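The Joltstead Desk

1.

The ministry's statement came in at 4:40. It said foreign coverage of the Dovine border vote was hostile and poorly sourced. My editor at the Joltstead office wanted 300 words on it before six.

I filed 147. She called me at home, and I took the call in the kitchen and told her the rest would be repetition.

"Then quote the opposition," she said.

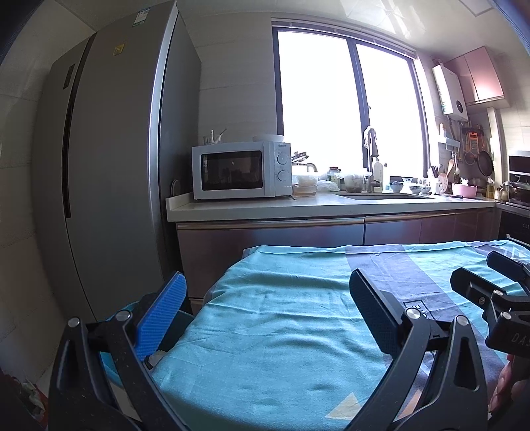 2.

The opposition spokesman picked up on the second try. He had read the statement and agreed with most of it, except for the paragraph on the Oltik crossing. He asked me to leave that out.

I put it in. The piece ran on page 42 under a headline I hadn't seen. In the morning there was a message from the embassy asking how I spelled my last name.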